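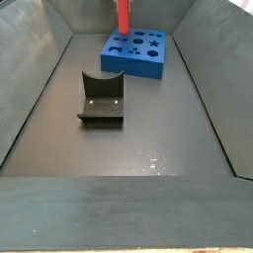 Our Sunday at the Odden Toy and Hobby Fair

Sun 11 August found us in the car before breakfast, with Agustina Espinoza handing out boiled eggs from the back seat and her brother Pascual reading the hall map upside down. We'd been promising ourselves this trip since January, when the tickets went on sale, and oh, it was worth the long drive!

We started at the Flollo stand, where they had a netted flying area for their beginner drones. Urho Hyvönen, who runs demonstrations for them, let Pascual have a turn, and he put it straight into the net (twice, bless him). The little thing bounced and took off again. I liked the chunky controller, which suited my small hands, though I did find the buzzing tiring after a while.

Lunch was noodles from the van by the east door, and then we wandered over to Cikusance for the radio-controlled boats. Chalerm Sombatkul told us their new tugboat will run for up to 52 minutes on a charge, and he was so patient with the children lined up at the pool that I went back later to thank him.

We missed the car racing, sadly, as the line stretched right past the coat check. Agustina bought a kite, and I came home with a wind-up frog for my neighbor's grandson. Parking is on the grass, so bring sensible shoes.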